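Household Scissors

By Maeve Ní Bhriain
November

Household scissors are the hand-operated cutting tools kept in homes, schoolrooms and small offices for paper, string, packaging, cloth, hair and food. They are among the oldest tools still in daily use, and one of the few that nearly every home owns in several versions at once. A single pair looks simple enough, but put a handful of them side by side and the differences are wonderful: long blades and stubby ones, equal loops and lopsided ones, handles molded for a whole fist or for the tips of two fingers.

Parts

Every pair of scissors is made of two levers that cross at a pivot. Forward of the pivot is the blade; behind it come the shank and the finger loop, which makers call the bow. The pivot may be a screw, which can be tightened at home, or a rivet, which mostly can't.

The blades don't meet flat against each other. Each is ground with a slight hollow and set with a slight curve, so that when the scissors close they touch at only one small point, and that point travels from the pivot out to the tips. This is the whole secret of the tool! Hold a closed pair up to a window, edge on, and a sliver of daylight often shows between the blades. A beginner may take that for a fault, but a pair with no gap at all will usually fold paper instead of cutting it.

The bows are where most of the variety lies. Paper scissors tend to have two loops of similar size. Sewing shears have one small loop for the thumb and one long loop for three or four fingers, and many kitchen shears follow the same plan. Until plastic handles became common in the second half of the twentieth century, most bows were forged from the same metal as the blade, and long jobs left a mark on the thumb that could last all afternoon.

Kinds found in the home

General-purpose scissors do the bulk of the work: envelopes, wrapping paper, tags, tape. They are the pair most often borrowed and the pair least often returned.

Kitchen shears are heavier and are made for herbs, bacon, poultry and the corners of stubborn packages. Many come apart at the pivot for washing, and some have a toothed patch between the handles for gripping bottle caps.

Sewing shears (also called dressmaker's shears) have long blades and bent handles that let the lower blade slide along the table while the cloth stays flat. In many families these are strictly guarded, and children learn early that they must never touch paper.

Embroidery scissors are small, light and very sharp at the tips, made for snipping a single thread close to the fabric. The stork-shaped ones are loved by collectors, and rightly so.

Craft scissors for children have short blades, often with blunt ends. Hair scissors are slim, and frequently carry a small curved rest for the little finger.

Handle color and sorting

Handle color has no fixed meaning across the trade, though many households invent a code of their own. In Lunton, where the sewing circle shares its tools with a cooking class, yellow means paper, white or cream means food and dark blue means cloth. Black is the trouble, as there is always more of it than of anything else. Bernadette Brophy, who wrote the circle's handbook, ties a loop of colored thread through one bow of every black pair, and the habit has spread happily to the neighboring town of Pimamstead.

Storage

Scissors may be hung on hooks, stood in a jar, laid in a drawer or gathered in a shallow tub. A tub has real advantages for a shared table. It carries easily, it wipes clean, and it can be set down in the middle of a group where everyone can reach. Its weakness is tangling, as bows love to slip through one another. Laying the pairs in with all the blades facing one way cures most of this, and it also means a hand reaching in meets handles first.

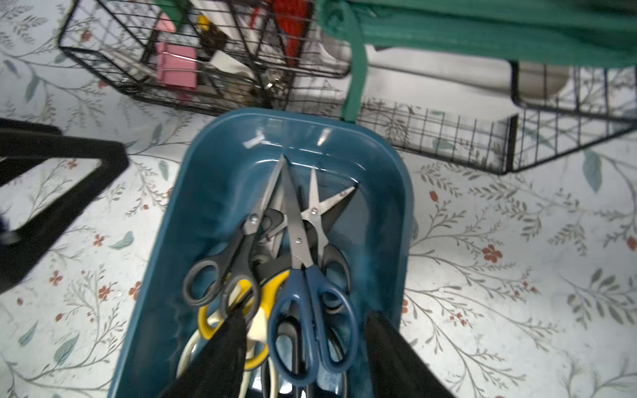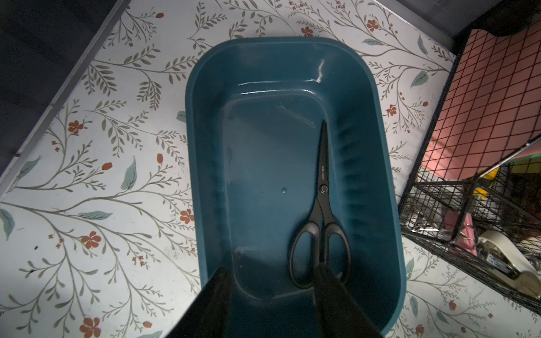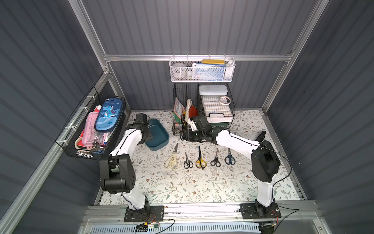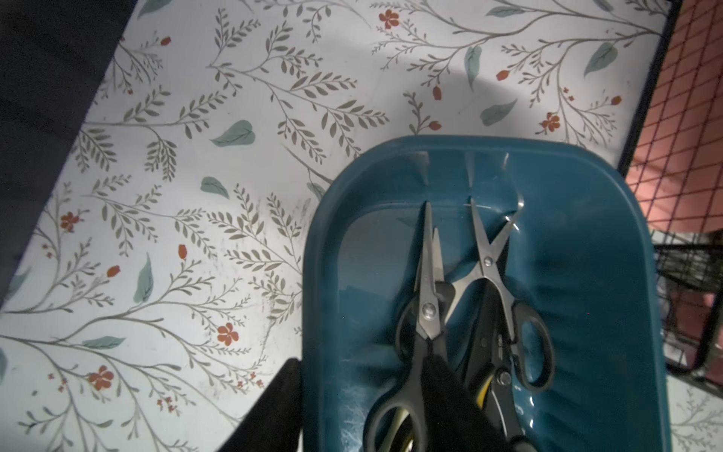

Smooth plastic is kinder to fine tips than wire or bare wood, and a rim helps keep a pair from sliding out when the tub is carried. Whatever the container, scissors should go into it dry and closed. A jar is pleasant to look at on a desk, but blades stored point down in a hard-bottomed jar lose their tips surprisingly fast, and a small circle of felt or cork at the bottom is well worth the trouble of cutting it.

For larger collections, flat storage is best. The Kushwaha sewing room in Pimamstead keeps 215 pairs in shallow drawers, each in its own traced outline, with the oldest tailor's shears on the bottom where their weight does no harm. Opening those drawers is a treat, and visitors with even a passing interest in hand tools should ask to see them.

Care

Wipe the blades after use, especially after tape, which leaves a gummy film that drags on everything cut afterward. A little rubbing alcohol on a cloth takes it off. Put one drop of light oil on the pivot every few months, open and close the scissors 15 times, then wipe away whatever creeps out.

A loose pair can be tested by holding it level by one bow and letting the other fall. It should swing most of the way and stop. If it drops freely, tighten the screw by a very small amount and try again; if it won't move, ease it off.

Cutting through folded foil is often recommended for sharpening. It may smooth a small burr, but it won't restore a worn edge, and good shears deserve a proper grinding. Bring them in before they are hopeless!

Left-handed scissors

True left-handed scissors are a mirror image of the usual kind, with the upper blade on the left. Swapping the handle shape alone isn't enough. In the left hand, ordinary scissors are squeezed so that the blades spread apart, and the cutting line is hidden from view. The Stisine pattern, still made in small batches, reverses both blade and bow, and left-handed sewers who try it for the first time tend to go rather quiet and then cut up everything within reach.

See also: shears, snips, pinking shears, thread clippers, whetstone

Last updated: November

Contact | Copyright Lunton Household Tools Encyclopedia | Back to top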